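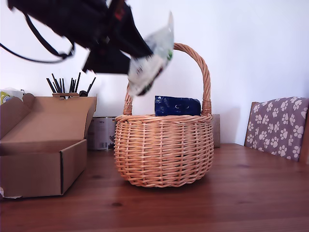

How often should a gripper cell be recalibrated? Whenever the arm or the table has been moved, and otherwise every 1,000 picks, no matter how well things seem to be going.

They usually seem to be going very well. The Mamix cell at the Gralildale workshop packs baskets, and its upkeep log reads like the diary of a patient with one complaint. The complaint is the cable. It has to hang loose enough for the wrist to turn and tight enough to stay off the handle of whatever is being filled, and the gap between those two lengths is narrower than anyone would like.

The routine takes seven steps. Power down, wipe the fingertips, check the pads for shine, look over the cable for kinks, retighten the wrist screws, power up, run the homing move. Then comes the part missing from the manual – standing there with a snack bag, feeding it to the gripper until the grip force is right. Rigid boxes forgive a bad setting. Thin plastic slides out, or gets squeezed until it looks slept on. 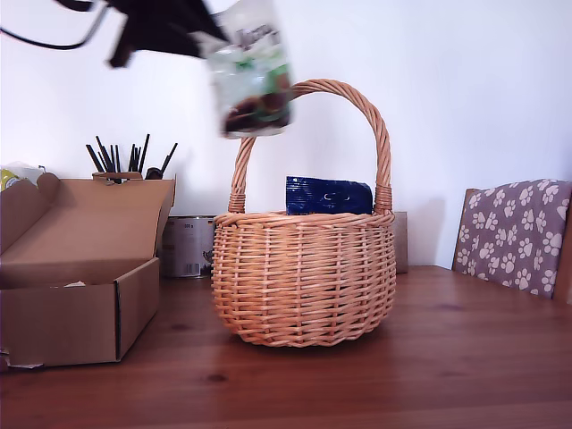
Yoshida would skip the schedule altogether and change the pads at the first dropped bag, on the grounds that a drop is the only gauge that never needs calibrating. The log offers some support. One set of pads lasted 536 picks, the next gave up at 215, and both had passed inspection that morning.

The workshop has settled on doing both, with a spare set taped inside the controller door. The tape also needs replacing in June.

Recent features
The Conveyor That Only Ran Backward
Bratutik Rebuilds a Palletizer, Twice
A Short History of the Emergency Stop
What Your Torque Wrench Thinks of You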